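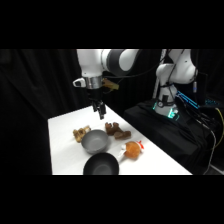
Filed under: Opinion / Fitout and Materials

The default white bench

Veronika Grabner

Specify a work surface without naming a colour and you will be supplied with white. The supplier stocks it, the drafter's template assumes it, and the client has seen it in every brochure. I write finish schedules for a living, mostly for small food premises, repair shops and teaching rooms, and I have come to think that white is the wrong default for most benches at which people do close work with their hands.

The usual argument in its favour is hygiene. White shows dirt, the reasoning goes, so a white bench gets cleaned. It shows some dirt. Coffee, soil, machine oil and tomato are all easy to see on it. Flour, salt, sugar, plaster dust, soap residue and the dried film left by a cleaning product are not. In a bakery the commonest contaminant on the bench is the same colour as the bench. A mid-grey surface shows both the pale spills and the dark ones, at slightly lower contrast for each, and a person wiping down at the end of a shift is better served by seeing everything moderately well.

The second argument is light. A pale surface reflects more light back into the room, so fewer fittings are needed to reach a given level. This is correct as far as it goes, and for walls and ceilings I have no quarrel with it. A bench is a different case because it sits directly behind the task. The eye adapts to the average brightness of what is in front of it, and if most of that is a bright bench, a dark object on the bench is seen with less detail in its shadowed parts. Anyone who has tried to find a scratch on a black plastic housing over a white laminate has met the problem. They usually fix it by fetching a tea towel.

At Ronddale we fitted out a teaching room for textile repair with white tops and an illuminance of 700 lux at the bench. The number met the brief. Within the first term the instructors had covered half the tops with brown paper. The complaint was tired eyes, and the first proposal was to buy more lamps. We dimmed the existing ones, which helped a little, and then replaced the tops on 3 of the benches with a matt grey-green board from Frei. Those benches are now the ones that fill first. I do not offer this as a trial. There was no control worth the name, and the grey-green benches are also nearer the windows. It was enough to make me change my template.

Gloss deserves separate treatment, as colour and gloss are routinely confused in schedules. A matt white surface scatters light and a gloss white one adds a mirror image of the ceiling fittings on top of that. The Drivska range is sold in both finishes under a single colour code, with the finish given by a suffix letter. I have twice received gloss where matt was ordered, and both times the paperwork was technically in order. If your schedule carries a colour column and no finish column, add one before doing anything else.

What lies behind the bench matters too. The eye takes in the boundary between the work surface and whatever is beyond it, and a large step in brightness at that boundary is tiring over a long sitting. White top and dark backdrop is the most abrupt combination available. It photographs crisply, and I suspect that accounts for a good share of its popularity. For a person seated there all morning I would bring the two closer together, by darkening the top or lightening the wall.

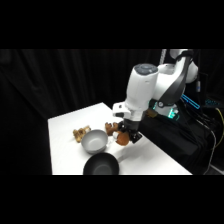
A white tabletop against black curtains.

There are benches that should be white. Sorting dark seed is one case. Reading the colour of a liquid in a clear vessel is another, and so is any job where the item is dark and only its outline matters. A white top also suits a counter where people stand for a minute and leave. My objection is to white as the answer given before anyone has asked what will be put on the surface, and for how long each day someone will be looking at it.

The cost objection is weaker than it used to be. On the last job I priced, the grey board came in 6 per cent above the white. The Clernska edge strip was the same price in either colour. Lead time was the real difference — 10 working days against stock on the shelf — and that is a matter of ordering earlier. Contractors dislike it, but they dislike most things that arrive after the carcasses.

I would also ask for samples larger than the ones suppliers like to send. A chip the size of a playing card tells you the hue and very little else. It will not show you glare, and it will not show you how the colour behaves when it fills most of your view. Ask for an offcut as wide as your forearm is long, lay it on the existing bench, put the actual work on it and leave it there for a week under the actual lights. Look at it again at four in the afternoon, when the sun is low and people are making their mistakes.

My own template now reads "mid-tone, matt, to be confirmed against task". It generates a phone call on nearly every job. The calls are short.

Comments

tallow_and_wick
We pour soy candles and can confirm the flour point. Wax drips on a white bench are invisible until your sleeve finds them. Went to a slate-coloured top in June and scraping down is much quicker.

P. from the joinery
Fair on colour, less so on lead time. Earlier ordering is fine if the drawings are finished earlier, and they never are.

mossbank
Does the grey-green board mark from steam irons? We do alterations and that would be the deciding factor for us.

Veronika Grabner
@mossbank It does mark if the iron is put down flat on it. Keep a pad on that end of the bench.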